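Koskela Return With "Stadano," Their First Album in Nine Years
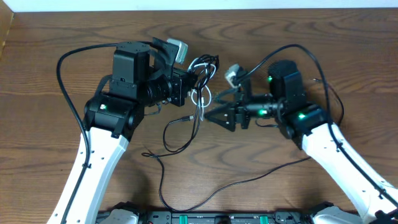 New Record Arrives in April on Laltard Records

Laltard Records is very happy to share the news that Koskela, the much-loved four-piece whose long, winding songs have been keeping people up past their bedtimes since their college days, will release a new album this April. It is called "Stadano," it runs to 86 minutes across two LPs, and it is the first full-length the band has made since they quietly stepped away from touring to raise children, fix up houses and, in one case, learn to bake bread properly.

Longtime listeners will remember that the band's last record ended with a held organ note that faded for almost two minutes. "Stadano" picks up on that same note, in that same key, and then wanders off somewhere quite different. There are the big organ passages and the sudden changes of time that people have always come to Koskela for, but there is also more air in the music now, with acoustic guitar, a borrowed cello and a good deal of singing in harmony. The title track takes up the whole of side three and was played live in the room from start to finish, with only the vocals added later.

"We didn't set out to make a double album," says Vasylyna Kuzmenko, the band's singer and keyboard player. "We set out to see if we still liked being in a room together, and we did, and then we kept going back. Some of these songs started as things I hummed while doing the dishes. One of them is older than the band. I think you can hear that we weren't in a hurry, and I hope people will put it on when they aren't in a hurry either."

Recorded at Pundley

The album was made over two winters at Pundley, a former grain store that has been a recording studio for many years and still has its original floorboards, creaks and all. (Listen closely to the opening of "Harbor Clock" and you will hear one of them.) The band produced the record themselves and mixed it to tape. Most of the organ parts were played on the same instrument Vasylyna bought when Koskela first got together – it has been rebuilt twice and still doesn't much care for damp weather.

Formats and Extras

"Stadano" will be released on double vinyl, on CD and digitally. The first vinyl pressing is limited to 3000 copies and comes in a gatefold sleeve with a lyric booklet and an essay by the band about how each song came together. Of these, 600 will be pressed on pale green vinyl and sold only through the Laltard mail-order shop, where members of the band's mailing list will be able to order a day early. The CD edition adds one extra track, a home demo of "Lantern Season" with Vasylyna alone at the piano.

An Evening to Celebrate

To mark the release, Koskela will play the whole of "Stadano" in order, with a short intermission between the two records, at a hometown show for 1000 people. Doors open at 7 p.m. and the music starts at 8 p.m. sharp, with no opening act. After the second half the band will come back for a handful of older favorites, and they are taking requests for these through the mailing list right up until the week of the show. More dates are being worked on and will be shared as soon as they are settled.

Track Listing

Side one: Held Over / Harbor Clock / The Long Field
Side two: Lantern Season / Paper Weather / Aunt Marta's Radio
Side three: Stadano
Side four: Slow Ferry / What the Orchard Kept / Goodnight, Engine Room

Press Information

Advance listening copies, lyrics and interview requests are available from the Laltard Records press office. Vasylyna Kuzmenko is available for interviews by phone or in person, preferably in the mornings.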